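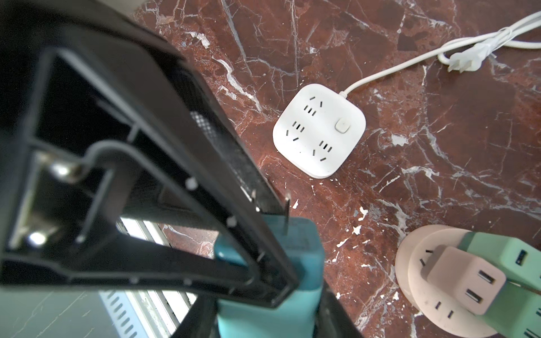

Figure 1. Noir mat, têtes de vis blanches et tête de boulon argentée.

4. Mat, satiné, brillant : de quoi parle-t-on au juste ?

J'arrive à la partie qui m'a donné le plus de mal (et, je l'avoue, le plus de plaisir). Les sections précédentes traitaient les adjectifs de surface comme s'ils formaient une échelle bien rangée, avec « mat » en bas et « brillant » en haut. C'est commode pour les tableaux. Mais dès que j'ai relu les entretiens menés chez Wekamero, le magasin de revêtements de Drirent où nous avons recruté la plupart des participants, l'échelle s'est mise à tanguer !

Petit rappel : 281 personnes ont répondu et nous avons gardé 890 descriptions libres, après avoir écarté les doublons et les réponses du genre « joli » ou « comme chez ma mère ». Dans ce corpus, « mat » apparaît plus de 400 fois. Je m'attendais à le trouver collé à des mots de lumière (reflet, éclat, lueur). Il voyage surtout avec des mots de toucher : doux, sec, poudreux, « un peu craie ». Une participante m'a dit d'un carreau noir qu'il était mat « parce qu'il ne glisse pas », alors qu'elle le regardait à deux mètres et n'y avait pas posé la main.

Nikola Śliwiński avait prévu quelque chose de ce genre dans nos discussions préparatoires, et je ne l'avais pas cru. Son idée est que le mot s'apprend avec les doigts et qu'on l'étend ensuite à ce qu'on voit. Je reste prudent sur l'ordre d'apprentissage (nous n'avons interrogé que des adultes), mais pour l'usage courant je lui donne raison.

Les surfaces à motif posent un autre problème. Prenez un décor marbré : des veines claires sur un fond sombre, et par-dessus une lampe qui se reflète.

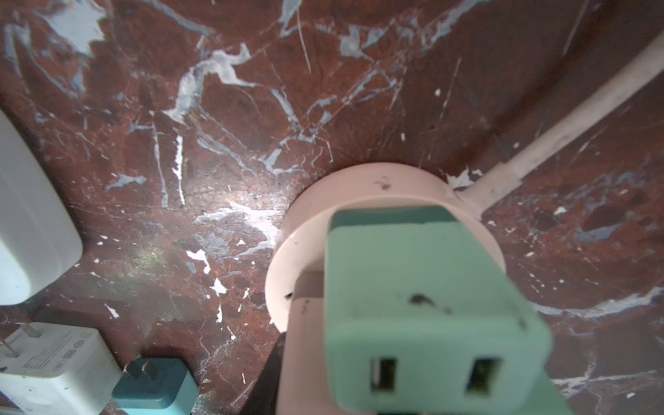
Les participants séparent mal les deux. Beaucoup comptent les veines blanches comme de la brillance, surtout quand elles sont fines et nombreuses, et l'un d'eux a parlé d'un « brillant dessiné », expression que j'ai tout de suite volée pour le codage. À l'inverse, un vrai reflet tombé sur une zone déjà pâle passe souvent inaperçu. Ximena Sosa a recodé toutes ces réponses en décembre, sans voir mes propres étiquettes, et nos désaccords se concentrent presque tous là : elle rangeait sous « motif » ce que je rangeais sous « lumière ». Nous avons fini par créer une catégorie mixte. Elle n'est pas élégante, mais elle tient. 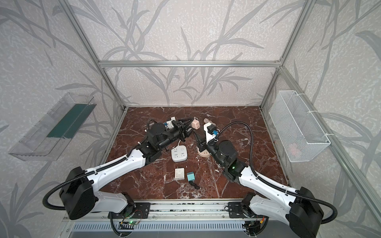

Figure 2. Plateau rouge sombre à motif marbré et veines blanches ; au centre, une multiprise blanche à quatre prises.

Reste la question du voisinage. Un objet blanc posé sur un fond sombre fait basculer le vocabulaire : on dit du fond qu'il est « profond », « laqué », parfois « mouillé » (neuf fois, pour être exact, et toujours à propos d'échantillons parfaitement secs). Le même échantillon présenté seul redevient « foncé », sans plus. J'aurais voulu croiser cela avec les mesures du brillancemètre Ondasum, mais l'appareil donne une valeur par point et mes participants parlent d'un ensemble, d'une table entière, voire de la pièce où ils l'imaginent déjà.

Car ils l'imaginent ! C'est même la première chose qu'ils font. On leur tend un carré de matière et ils vous racontent le mur d'en face, le tapis, la fenêtre. Le papier peint revient sans cesse, et le papier à feuillage plus que tout autre : contre un mur à feuilles grises, un plateau marbré est jugé « chargé » ou « habillé » selon les gens, très rarement brillant, comme si l'attention était partie ailleurs.

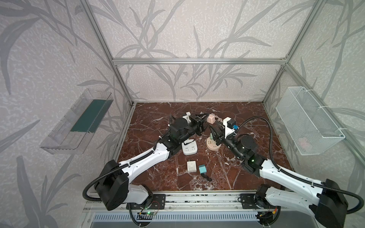
Figure 3. Papier peint gris pâle à feuilles et tiges de bambou sur trois parois, avec un plateau marbré brun-rouge.

J'ai donc renoncé à l'échelle unique pour la suite de l'analyse. Je garde la grille de Ketilsson, notre outil de codage maison, mais en autorisant deux étiquettes par réponse, l'une pour le toucher supposé, l'autre pour la lumière. Le prix à payer, ce sont des cases presque vides, en particulier pour « satiné », que tout le monde emploie et que chacun définit à sa façon. J'y reviens dans la section 5 avec les réponses des vendeurs, qui ont, eux, un avis très arrêté sur le satiné.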